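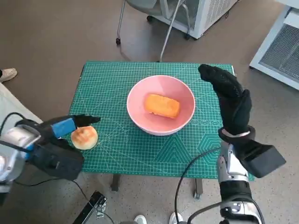 Pink bowl on the green cutting mat, February.

Notebook, February. Paste and paper trials, continued.

Carrying on from the last entry, where the wheat starch paste went lumpy twice and I gave up on the microwave method. Going back to the double boiler for everything from now on. The microwave is fine for a spoonful to tack a hinge but it doesn't scale up, and we need a jar of it for the Cirport ledger.

Paste, batch C. One part starch to five parts deionized water by volume. Soaked the starch first, then heat, stirring the whole time with the flat wooden spoon. It turned from milk to gray to translucent and pulled away from the spoon in a sheet. Kept it going well past that point. Off the heat, lid on, left to cool on the bench. Pushed through the horsehair strainer three times. First pass is hard work, second is easier, third hardly needs any pressure. Very few lumps after that.

Thinned a portion to the consistency of cream for the tissue and left the rest stiff for the spine lining. Label both jars next time. I mixed them up once this morning and had to test with a brush to find out which was which.

Shelf life: batch B smelled sour on opening, so it went down the sink. It had been in the fridge 8 days. I would rather make small batches more often than add anything to it.

Tissue tests. Tried two weights of Irico tissue and the Erkley long-fiber on scraps from the spoiled endpapers. All torn, not cut, with a water line from the small brush and a bone folder as a guide.

Irico light: disappears nicely over print but cockles if the paste is even slightly wet. Fine for short edge tears. Hard to pick up once pasted, and I lost two strips to the tweezers.

Irico medium: easier to handle, a bit visible on the darker leaves. Good at the fold.

Erkley: strongest of the three, feathered edge comes out long and soft. Too thick for the text block if we are guarding every section, as the spine will swell. Keep for the outer folios only.

Drying under blotter and polyester web with light weights for the first ten minutes, then fresh blotters and the heavy weights overnight. Changing the first blotter early makes a real difference. The strips where I skipped it have a tide line you can see from across the bench.

Ledger. Collation finished. 14 sections, mostly regular, one with a leaf cut out close to the fold and the stub left in place. The stub is old and has an offset of ink on it from the facing page, so it stays. Sewn on 8 sheets per section except the last one, which is short. Original thread is linen, broken at the third and fourth stations. Sewing holes are torn through on the outer folios of the first two sections, which is where the Erkley goes.

Surface cleaning done up to the middle of the book. Soft brush, then grated eraser on the margins only. The pencil notes in the gutter are easy to lose, so stay well clear. The dirt is worst on the lower outside corners where pages were turned.

Ink spot tests: black is stable in water, stable in ethanol. The red used for ruling is not stable in water and bled on the swab right away. No wet treatment on any ruled page, which means all of them. Local repairs with the driest paste that will hold. Anyone picking this up after me, please test again before you put a brush near a red line.

Humidified one creased corner with a damp blotter through a barrier layer, 8 minutes, then flat under glass. The crease relaxed most of the way. Didn't push it further with the red so close.

Covers. Front board is sound. Back board is split at the top corner and soft. Will inject thin paste into the delamination and clamp between silicone paper and boards. The Yazıcı cloth sample is close to the original in color but the weave is too open and the paste struck through on the first try. Sized a piece with thin paste on the back and let it dry on the glass. Second try was better, no strike-through, though it is stiffer at the joint than I want. Ask about a closer weave before ordering.

Scanning the guarded leaves before resewing. 200 percent crops of the repair areas to go in the treatment folder along with the before shots. Folder is still a mess and needs sorting by section number.

To do:
Guard outer folios, sections one and two.
Finish cleaning the second half.
Order blotter, we are down to the last pack.
Wash the horsehair strainer properly. Paste dried in the rim again.
New blade for the board shear or find out why it drags on the left.
Cut sewing template from the scrap card, check it against the old holes in three sections before punching anything.

4:30, stopped. Batch C in the fridge, second shelf, both jars. Sections one to three under weights, leave them alone until morning.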